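Toy oven

A toy oven is a child's model of a kitchen oven, used in pretend cooking. Most have no heating part at all. A smaller group, sold as working ovens, can warm a thin cake mix, though how well they bake is often overstated on the box.

History
Popular accounts trace the toy to tin stoves made by the Stidska workshop, which is said to have sold 2,000 of them in one December. The figure comes from a single sales leaflet and no order book has been found to back it up. A rival claim for the Kenine company rests on an undated catalogue page – hardly firmer ground.

Claimed benefits
Makers often say that toy kitchens build language and sharing skills. The Coelho survey, widely quoted in advertising, asked 241 parents for their opinions but did not test any children. It had no comparison group, and its authors were paid by a retailer.

Design
Doors, handles and knobs usually copy the full-sized appliances of the day, with grey or silver finishes replacing the bright colours of older models.
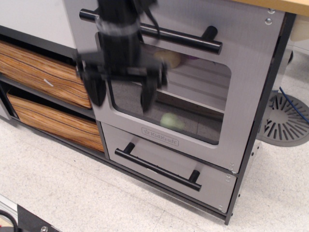

Whether children care about this likeness is unclear. Gurnden, a toy lending library, recorded 542 loans of play kitchens and found no preference for the newer styles, but only 40 of those loans came with written comments.

See also: Play food; Doll's house; Tin toy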